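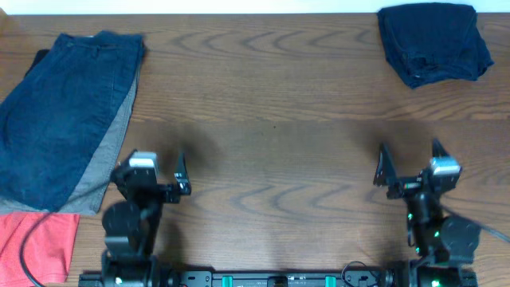 Wullent Textile Recovery Network – Member Forum
Section: Collections and Sorting
Topic: Proposed change to denim grading at the Palma depot

northgate_intake
Posted 28th June

Members will have received the notice concerning the revised grading sheet for denim at the Palma depot. Under the present sheet, denim is sorted into five grades. The proposal would merge the middle two and send the combined grade to the Grumov line for resale abroad. The lowest grade would continue to go to fiber recovery.

Our site wishes to register a concern. The two middle grades differ mainly in fading and in wear at the knee and hem. Buyers have been paying different rates for them, and a merged grade will very likely be priced at the lower rate. We would welcome the views of other sites before the comment period closes.

sullent_depot
We support the proposal. The distinction between the two grades has never been applied in the same way from one site to the next. In February we re-graded a delivery of 124 pairs that had been sorted elsewhere in the network, and our staff disagreed with the original grade on 81 of them. A line that cannot be drawn the same way twice should not be used to set a price.

hartwell_thrift
We would ask the Sullent depot to state whether the delivery in question was graded under the old lighting guidance or the current one. Indigo reads very differently under warm bulbs. Our own disagreements fell sharply after the tubes over the sorting benches were replaced.

sullent_depot
The delivery was graded under the current guidance. We accept that lighting is a factor. Most of the disagreements, however, concerned seam wear and the condition of the waistband, and neither depends much on the color of the light.

northgate_intake
That is a useful point and was not mentioned in the notice. If waistbands are the source of the trouble, the wording on waistbands could be corrected and the grades left as they are. The current sheet says "minor stretching permitted" and gives no measure of any kind.

crosby_county_reuse
This site handles a smaller volume than those above and has no strong view on the number of grades. We do have a view on folding. The draft sheet requires that jeans be folded in half lengthwise and then in thirds before baling. Our practice has been a single lengthwise fold with the waistband to the top, which allows the grader to check the label and button without opening the garment. We ask that the folding rule be removed or made optional.

eastfield_sorting
We disagree with the previous post. The fold in thirds was adopted so that bales would stack evenly in the containers. A long fold gives a bale that leans, and the carrier has twice refused bales from our loading bay on that account. Sites that do not ship by container may not have met this problem, but the rule was written with the whole network in mind.

crosby_county_reuse
Understood. Would the depot accept a long fold at the grading stage and a fold in thirds at baling? The draft reads as though the garment must be folded once only.

eastfield_sorting
We would have no objection to that. It adds a handling step, and each site would have to judge whether its staff can absorb it.

hartwell_thrift
On a related matter, the draft is silent on mixed stacks. Donors often bring jeans together with knitwear and T-shirts in one pile, and our intake staff have been told both to separate them at the door and to leave them for the sorting bench. Gray and black cotton tops left under new dark denim can pick up dye if the pile is damp. We have lost good stock this way and would like the sheet to require separation at intake.

sullent_depot
Separation at intake is sensible where there is room for it. Several sites receive donations in a hallway. We would prefer "as soon as practical" to a fixed requirement.

hartwell_thrift
With respect, "as soon as practical" is the kind of wording that produced the waistband problem.

palma_office
Thank you to all sites for their comments. The depot offers the following replies.

The merger of the middle grades remains in the draft. The Grumov line has set a minimum lot of 1,000 pairs per grade, and neither middle grade reached that figure on its own in the last two quarters. Sites that regularly exceed it may apply to keep separate grades.

The waistband wording will be revised and a measure added.

The folding rule will be amended to apply at baling only.

The question of mixed stacks has been referred to the intake group, and a separate topic will be opened for it.

northgate_intake
We thank the Palma office for its reply. The minimum lot was not stated in the original notice, and it does alter our position in part. Please confirm whether two neighboring sites may combine their lots for the purpose of an application.

palma_office
They may, provided that both sites sign the form and one of them is named as the shipper.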